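Does It Matter How You Fold a Cleaning Cloth?

4 min read

Hannelore Thiele has been teaching people to fold for long enough that she no longer minds being asked whether it's a real job. I asked anyway. "It's as real as teaching people to park," she said, and went back to her coffee.

Her course, sold under the name Hesell, takes two evenings and covers shirts, sheets and, for most of the second evening, small cloths. The small cloths were what I'd come to argue about. I own a drawer of microfiber towels, and they live in it the way they came out of the dryer. I wanted to know what I'd get for folding them.

"You'd get the drawer to close," Thiele said.

It closes now, I told her. She asked how many towels I could see when I opened it, and I admitted that I mostly see one, the top one, and use that.

"So you have one towel and a drawer full of stuffing."

It was a good line, and I suspect she has used it before. The handout makes larger claims. It says a folded cloth "stays cleaner" and "lasts longer," and when I asked what that was based on, she was less quick. Cleaner she would defend, at least for cloths kept under a sink. Longer she wouldn't. "That was in the handout when I took it over from Rungnapa Nilsuwan in March. I should take it out."

What about saving time? The flyer promises that too. Thiele sighed. She once had a client in a guesthouse with 500 cloths in rotation, and there she believes it. In a house with one bathroom, she doubts anyone gets a minute back. "People like the idea that it pays for itself. I think you do it if a messy drawer bothers you."

I asked whether there was a right fold. Donal Dunne, who sat in on our talk and teaches the same course on other nights, said thirds. Thiele said halves, then halves again. They've clearly had this out before. Neither could tell me what goes wrong if you pick the other one. "It sits a bit taller," Dunne offered, without much force.

Where they do agree is on fuzzy cloths, which they both call badly behaved. Cotton takes a crease. Microfiber has too much pile for it, and students who iron with their hands for a full minute get nowhere.

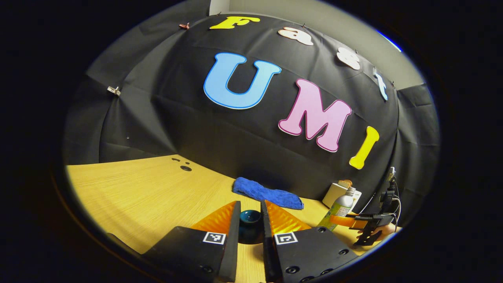 My own view is that the neatness is oversold, and Thiele came closer to saying so than I'd expected. She doesn't mark anyone down for soft corners. The blue microfiber towel on the light wood tabletop is folded and still a little crumpled at both ends, and by her standards that's a finished towel. "It's lying flat, it's in one piece, you can pick it up. What else do you want from it?" I said I wanted a reason to bother. She said she'd already given me the one about the drawer.

Related
Is a Labeled Pantry Any Easier to Cook From?
Kittipong Meesuk on Keeping One Good Broom
The Case Against Matching Hangers

Contact us | © 2023 Votard | Back to top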